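Shop Floor > Cell Meetings > Sorting Cell > Minutes

Sorting Cell Maintenance Meeting – Minutes

Chair: Evangelia Psarras
Minutes: Farhad Tabrizi
Also present: day operators, one person from purchasing
Start: 9:30 a.m.

1. Minutes of the last meeting

Accepted with one correction. The spare gripper cable is stored in the Letlow cabinet, second shelf, and has not been moved to the tool crib.

2. Gripper pads

Farhad reported on the pads. The right gripper had been letting small glass bottles turn in its fingers during the lift. He took both pads off, found the adhesive lifting along one edge, and put on a new pair from the Grurnent stock. The fasteners on the linkage plates were checked with the torque driver at the same time. Two were under the value on the setup sheet and were brought up to it.

Small bottles are still the hardest item to pick when they lie on their sides. Evangelia wants them kept in the daily check, along with a larger bottle and a can.
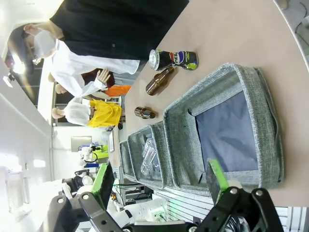 Do both pads have to be replaced when only one is worn?
Replace them as a pair. A new pad is thicker than a worn one, and the fingers will close off center if they are mixed.

The pad log will stay on paper until the Antoniadis form is fixed. Entries need the arm (left or right), the cycle count and initials. Three entries last month had no initials.

3. Wrist camera calibration

Calibration of the right wrist camera was repeated after the pad change. The first attempt failed the check and the second passed. The operator who ran the first one had left the arm in the parked position and not the calibration position. The setup sheet lists the two positions one under the other with nearly the same name. Farhad will rename them.

Lens cleaning was discussed. The dry cloth is fine for dust. Prints need the lens fluid, and the fluid goes on the cloth first, never on the lens.

4. Bin positions and drop height

The fabric bins move when someone leans over the table to empty them. The program does not look for the bins – it goes to stored drop points – so a bin that has shifted will catch an item on its rim sooner or later. Evangelia asked for corner marks on the tabletop. Low-tack tape will be tried first.

Label order stays as it is: Bottle, Plastic, Can. The cards should stand in front of the bins and should not be taped to the fabric, which pulls threads when the tape comes off.

Drop height over the Can bin was set to 80 mm above the rim. The earlier setting of 200 mm was too high and cans bounced. There was a request to go lower still. Farhad is against it until the bins are emptied on a fixed schedule, as the fingers could reach items already in a full bin. 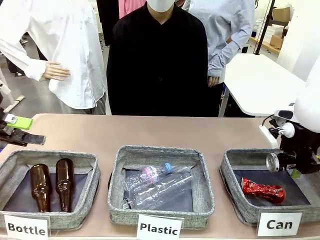 Which drop points have to be taught again after a bin is replaced?
Only the point for that bin, provided the new one is the same size and sits inside the same marks. Run one item of the right type at reduced speed before going back to normal.

Arm speed over the bins stays at 30 percent for now. Evangelia will look at raising it once the tape marks have been in place for a while.

5. Cables and left arm

The cable sleeve on the left arm was rubbing at the elbow. It has been re-routed with one more clip. No damage to the cable itself. Operators should look at it at the start of each shift and write down any shiny spot on the sleeve, even a small one.

6. Purchasing

The quote from Gokus for two pad sets and a spare finger is $475. Approved. Purchasing asked whether the finger could wait until June. Farhad said no, the one spare has a bent tip.

7. Actions

Farhad – rename the park and calibration positions on the setup sheet, print a new copy for the cell.
Farhad – place the Gokus order with purchasing.
Evangelia – tape marks for all three bins, and tell the operators what they are for.
Evangelia – draft an emptying schedule.
Operators – initials on every pad log entry.

8. Other business

The stop button test was done on both arms and passed. The key for the control cabinet is back on its hook.

Meeting closed at 10:15 a.m.

Last updated: June, by F. Tabrizi

Contact the cell office | Copyright Sorting Cell Group | Back to top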